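ラップの置き場所と切り方の見直し

台所の引き出しを整理したついでに、食品用ラップの運用を変えた。半年ほど使って大体固まったので記録しておく。

これまでは紙箱入りの30cm幅を一本だけ引き出しに入れていた。不満は二点あった。箱の金属刃が途中で反ってくることと、引き出しの奥行き方向に箱が収まらず斜め置きになることである。斜めに置くと両側に三角形の死に空間ができ、そこに輪ゴムや保冷剤が溜まる。溜まると箱を出すときに引っかかる。引っかかった箱を無理に引くと刃の部分が浮く。一点目の不満の原因は、おそらく二点目にある。

対策として、まず引き出しの中身を全部出した。Prasellの仕切り板を入れて区画を三つに分け、手前から袋類、シート類、その他とした。仕切り板は高さ90mmで、引き出しの内寸に対して11mmの余裕がある。この余裕は少ないように見えるが、レールのたわみを考えても天板には当たらなかった。板の端は溝に差し込むだけの構造で、接着はしていない。配置を変えるときに爪が少し固いので、濡れ布巾で溝を拭いてから動かすとよい。

ラップは引き出しから出し、調味料棚の下段に立てて置くことにした。横置きの箱と違って必要な床面積は筒の直径分しかない。高さは要るが、下段は油の瓶に合わせて棚板を上げてあったので問題にならなかった。
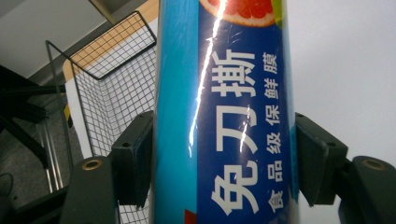 箱入りをやめた時点で刃の問題は消えるが、今度は切り方が問題になる。刃なしで切るにはミシン目入りか、手でちぎれる材質かのどちらかを選ぶことになる。外装の正面に大きく「免刀撕」とあるのは、刃物を使わずにちぎれるという意味の中国語で、横に並ぶ「食品级保鲜膜」は食品用ラップのことである。簡体字なので「级」は「級」、「鲜」は「鮮」と読み替えればよい。青い包装に柑橘の断面が印刷されていて、立てておいても棚の中で見つけやすい。文字が縦に組まれているため、立てた状態でそのまま読めるのも都合がよい。横置き前提の紙箱を立てると文字が寝てしまい、アルミ箔やオーブンシートの箱と並べたときに一瞬迷う。

この手の巻きのラップを使うときの手順は次のとおり。

端を親指と人差し指でつまみ、必要な長さより少し長めに引き出す。
筒を台に寝かせ、手のひらの付け根で軽く押さえる。
ちぎる位置の両側を持ち、片側から斜め下に向かって引く。

三番目が要点で、両手で左右に均等に引くと伸びるだけで切れない。力を一点に集めるには、片手を固定してもう一方だけを動かす。慣れないうちは切り口が斜めになるが、器にかぶせる用途では支障がない。おにぎりを包むときは斜めの側を内側に折り込む。

ミシン目入りの場合は事情が違う。一枚の長さが決まっているので、小鉢には大きすぎ、大皿には足りないことがある。足りないときは二枚を重ねるが、重ねた部分の密着は弱い。うちで大きいほうの器は内径23cmの鉢で、これにはミシン目二つ分を続けて引き出して使っている。途中のミシン目で裂けないように、引き出すときは筒のほうを回し、フィルムには張力をかけない。

端の見失いについても書いておく。刃のある箱では、切った端が箱の縁に貼り付いて残る。裸の筒ではそれがないので、放置すると端が巻きに密着して見えなくなる。試した方法は三つある。

一つ目は端を1cmほど折り返しておく方法。手間は少ないが、急いでいるときに忘れる。
二つ目はマスキングテープを短く切って貼る方法。確実だが、濡れた手では扱いにくい。粘着も数回で落ちる。
三つ目は幅広の輪ゴムを筒の片側に掛け、端の角をその下に挟む方法。現在はこれを採用している。

見失ってしまったときは、筒を回しながら指の腹で表面をなで、段差を探す。爪を立てると薄い部分が裂け、そこから先が帯状に剥けて収拾がつかなくなる。帯状になった場合は、裂けた箇所を追いかけずに、反対側の端からテープで持ち上げて一周分を捨てるのが早い。

縦置きの欠点も挙げる。まず倒れる。軽いうえに重心が高く、隣の瓶を抜いたときに一緒に転がる。最初はDunauの書類立てを流用したが、幅が広すぎて中で傾いた。次に空き瓶を試した。口径は合ったが、瓶自体が棚板の上で滑った。今はMacapagalの樹脂製の筒形スタンドに入れ、底に滑り止めシートを丸く切って敷いている。スタンドの内側には縦のリブがあり、筒がそこで支えられるので回転しにくい。

次に埃である。使いかけの巻きを裸で立てておくと上側の小口に埃が付く。コンロに近い棚なら油も付く。下段はコンロから遠いので油はほぼ無視できるが、埃は無視できない。外装を一度に剥がさず、上だけ開けて袋状に残しておき、使うたびに戻すようにした。外装の口は洗濯ばさみで留める。見た目はよくない。

熱についても同じことが言える。手でちぎれるラップには耐熱温度の低いものがあり、電子レンジで油の多いものにかけると溶けて穴が開くことがある。うちのレンジは600Wで加熱することが多いため、レンジ用には別にシリコンの蓋を用意し、ラップは冷蔵と短時間の乾燥防止に限定した。この切り分けをしてから消費量は目に見えて減った。

空いた引き出しのほうには保存袋を大小に分けて立てて入れた。箱から出して開口側を上に揃え、間にStadiaの薄いブックエンドを一枚挟んである。本来は文庫本用のもので、高さが足りずに大きい袋は上が少し折れるが、取り出しには影響しない。輪ゴムは小さい缶に移し、保冷剤は冷凍庫に戻した。冷凍庫に入りきらない分は処分した。

残っている課題はアルミ箔である。これは刃がないと切りにくく、箱のまま使うしかない。現状ではシート類の区画に対角線で入っていて、結局そこにだけ三角形の隙間がある。25cm幅に買い替えれば真っ直ぐ入る計算だが、今の一本がまだ半分以上残っている。使い切るのは11月頃になると思う。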